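Small Things on a Big Table: Sorting and Packing a Shared Workroom
Project report, spring term
Yanti Lau

My project was about the tabletop clutter in the Dornevholm workroom, the brick-walled one with the tall window. People from every course leave things on the tables, and by late afternoon it's hard to find a clear patch big enough for a sketchbook. I wanted to know whether a simple sorting and packing routine could fix that, and whether other students would keep using it once I stopped nagging them.
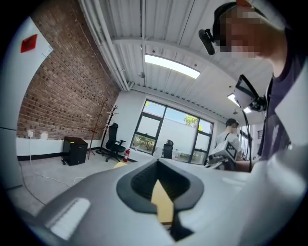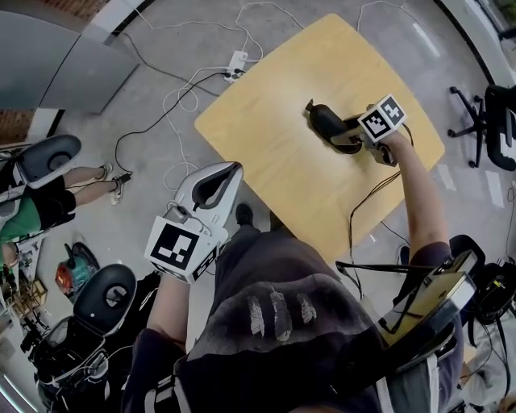
Why sort by shape when you could sort by owner?
Most of what ends up on the tables has no name on it, and asking around takes longer than the tidying itself. Shape is something anyone can judge on the spot, even a first-year who has never seen the object before.

So shape it was! I set up two cardboard boxes to begin with, one for things that roll and one for things that stay put. I know that sounds almost too simple (my project partner in the planning class laughed at it), but rolling things were the real troublemakers. Small bottles, rubber bulbs, tape rolls, glue sticks — they all end up under the radiator sooner or later, and then someone buys new ones.

How I collected the data
I listed 77 loose objects on the first afternoon. For each one I wrote down what it was, where it lay and which box it went into. Then I packed everything, left the boxes on the shelf by the door and came back at 4 p.m. every day the room was open, for 10 visits in all. At each visit I wrote down what was lying out on the tables and whether it had come from a box or was new.

What happened
The first visits were discouraging. People took things out happily and put almost nothing back. The change came when I cut the flaps off the rolling box. With the flaps on, you need both hands to put something away, one to hold the flap and one for the object. Without them you can drop a bottle in while holding your coffee. By the last visit there were 20 objects lying out, and most of those were in use at the time, so I was really pleased.

The box for things that stay put did less well. It filled up with flat stuff (rulers, cutting mats, somebody's calendar) and everything small sank to the bottom. I tried a cardboard divider down the middle, which leaned over as soon as one side got full. A shallow tray would probably have been better, and I've left a sketch of one in the appendix.

Packing for the move
In the last part of the project we packed one full set of materials to go to the Tirnolholm building. I learned a lot here about order. Bottles go in first, standing up and close together, caps checked. Soft things fill the gaps. My first try had the bottles on top, and they tipped over on the stairs. Nothing leaked, but I repacked it anyway.

What I would change
I'd start with open boxes from day one. I'd also put the boxes on the table itself, since the shelf is six steps away and six steps is apparently too many for most of us, me included. And I'd like to run the same thing during August, when the summer courses use the room and the mix of objects is completely different.

The object list, the visit sheets and the tray sketch are in the appendix. The boxes are still by the door, and the rolling one needs new tape along the bottom.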